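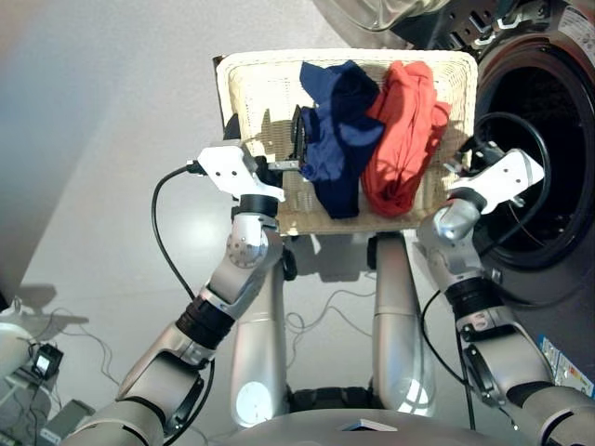
Why does a colored shirt lose some of its dye in the wash?

Part of the dye was never firmly attached to the fiber, and water carries it off.

Chapter 7
Dyes and Fibers

A dye is a colored substance that can attach itself to a fiber. A pigment is also colored, but it sits on the surface and has to be held there by a binder, as in paint. Most clothing is dyed. Printed designs on T-shirts are often made with pigments, and for that reason they crack or peel after long use while the cloth around them does not.

How well a dye holds depends on the fiber. Cotton and linen are made of cellulose, which takes up water easily. Wool and silk are proteins. Polyester is a plastic and takes up very little water, so it needs a different kind of dye and a much hotter bath. A dye that works well on wool may rinse straight out of cotton.

Reactive dyes form a chemical bond with cellulose. Direct dyes are held by weaker forces and come loose more easily. Even with a reactive dye, some of the molecules react with the water in the bath and never reach the fiber. The dyer washes these out at the end — or most of them. What stays behind can bleed in the first few washes at home. 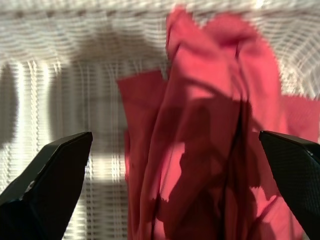 Figure 7.1 Red-pink fabric, crumpled.

The word "fast" has a special meaning in this chapter. A fast color is one that stays where it is. Fastness to washing, to light and to rubbing are tested separately, and a cloth can do well in one test and badly in another.

In Section 7.3 you will read about the Dorness dye works, where Mei-kuen Cheung kept a notebook of 302 trial baths. Of these, 293 were dyed on cotton and the other nine on wool. Her notes on salt and temperature are used in several of the problems.

Before you begin, you should be able to:
Tell a covalent bond from a hydrogen bond (Chapter 4)
Work out the concentration of a solution in grams per liter
Read a temperature and time graph

Key terms: dye, pigment, binder, cellulose, reactive dye, direct dye, fastness

7.1 What Makes a Substance Colored

White light is a mixture of wavelengths. A dye molecule absorbs some of them and leaves the rest to reach the eye. A dye that absorbs mainly blue and green light looks red.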